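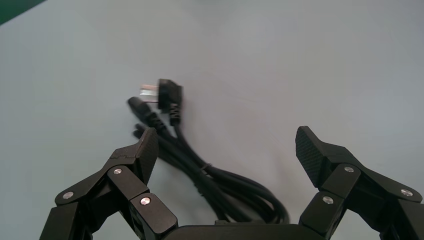 Cable de alimentación negro enrollado sobre una mesa gris clara.

Circuito de Brasside

El Circuito de Brasside es un autódromo permanente situado al norte de la localidad de Prumisville. Tiene una longitud de 3.340 metros y se recorre en el sentido de las agujas del reloj. Es la sede de la Copa Gama de turismos, que se disputa cada año en julio.

Historia

El trazado fue diseñado por el ingeniero Sreekumar Palaniappan sobre los terrenos de una antigua cantera. En su primera forma medía 1.953 metros y solamente lo utilizaban los clubes de la región. La ampliación añadió la recta de Atinga y dos curvas de radio largo, con las cuales el circuito obtuvo la licencia para carreras nacionales.

La primera vencedora de la Copa Gama en el trazado largo fue Abena Alhassan, que ganó tres ediciones. Kwesi Dogbe terminó segundo en dos de ellas.

Trazado

La recta de Atinga desciende hasta la curva 1, donde se produce la mayoría de los adelantamientos. El sector central es estrecho y tiene el asfalto más antiguo, por lo cual los equipos suelen escoger una suspensión blanda. La entrada a boxes se encuentra en el interior de la última curva.
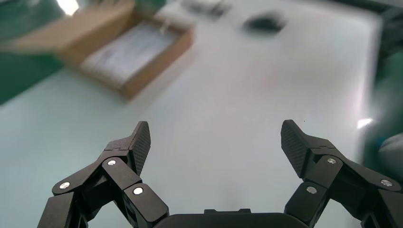 Según Elikem Akolgo, el trazado corto exigía más al piloto, porque no había en él ningún lugar para descansar las manos, y la ampliación favoreció sobre todo a los coches de mayor potencia. Esta opinión no es compartida por todos los participantes de la Copa.

Véase también

Copa Gama
Prumisville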